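2019-12-24
Locker task, working rules, second go

Rhiannon Llewellyn wants the demonstration rules on one page before the June people see them. I've read the Banthorpe draft she sent. It runs to 54 clauses and I'd keep maybe a quarter. Most of it was plainly written for arms bolted to a bench, with a fence and a light curtain, and then somebody swapped "arm" for "hand-held gripper" and called it done. Clause 12 still asks for an emergency stop within reach of the operator. The operator is holding the thing. He can put it down.

Going through what seems worth keeping, with the locker in front of me.

Door position. Draft says "doors to be in a defined state at start." Fine, but defined by whom? We have open, closed, and whatever the last person left. I'd write it as: door fully swung or fully latched, nothing between, and write down which.

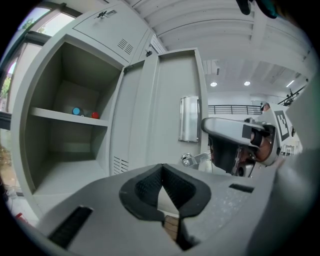 Locker, open door with the pull handle, second gripper coming in from the right.

Contact with the door. Banthorpe says jaws touch the handle only. I don't buy it. People push a door with whatever is closest, and if we train on handle-only we get a policy that has never met a door edge. Colour me unconvinced until someone shows me a run where it mattered. My version: pads may touch any part of the door, gripper body may not. Even that will be a judgement call at the corners.

Markers. This one I agree with, grudgingly. Keep fingers and sleeves off the marker faces, check the faces for scuffs before the first run. The Jokel sheet says wipe them every 40 runs. No source given for 40. I asked Uysal and he said it came from the old sheet, and the old sheet doesn't say either. Leaving it as "wipe when dirty" till someone has a better reason.

Objects. Two on the shelf, one blue and one red, lower space left clear. Draft wants their positions taped out. Tape ends up in the recordings and then it's part of the task whether we like it or not. No tape. Set them by eye and let them vary.
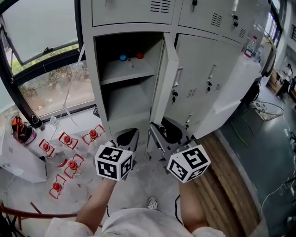

Floor and surroundings. The draft has "work area to be free of extraneous items", which would stop us working anywhere except a photo studio. Hollusen cleared their whole room last year, got 2964 tidy runs, and the thing fell over the first time it met a chair. So I'd split it. Anything you could trip on while looking at the locker gets moved. Anything else stays where it is. The cable from the gripper counts as a trip item and should run along the forearm, never across the front.

Keys. Not in the draft at all, oddly. If a key is in a lock, it's either in for the whole set or out for the whole set. Same for anything lying on the shelf that isn't a task object. I threw out part of set 312 over this on Friday and would rather not do it again.

Sign-off. Draft wants two signatures per session. I've never seen a second signature catch anything. One name, legible, and a note of what changed from last time.

Still to sort: who decides a run is bad, and whether they get to decide after seeing the results. Rhiannon says the operator. I say anyone but. Will raise it again after the break.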